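ok so water bills. Tarnisside people, go look at yours from August. mine went from 39 to 600. six hundred!! for a two bed flat

called the water company. on hold 26 minutes. guy says "have you been filling a pool". I live on the third floor

he says they switched to estimated readings when the Joltano meters went in. so nobody read anything, a computer guessed. my guess was apparently a car wash
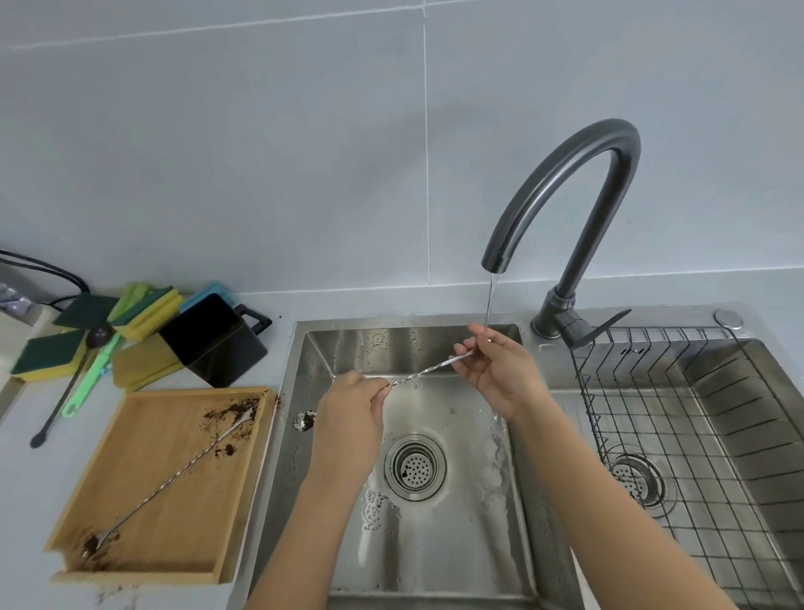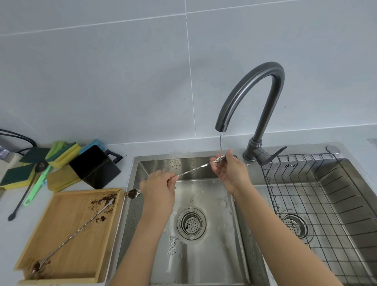
bar spoon, kitchen sink

Leszek Sobczak
3 of the thread, 7:40 pm

went down to the basement and read the meter myself. it says 3114. bill says a lot more then that. took a photo, sent it in, got an auto reply

Mrs Đỗ downstairs has the same thing, hers doubled. the bakery on Dikia street too - they're not paying till someone comes out

what to do: find your meter, write the number down, check if the bill has an E next to the reading. E means estimated. ask for a real one in writing, dont just phone

will post when I hear back. if yours has an E reply here with your street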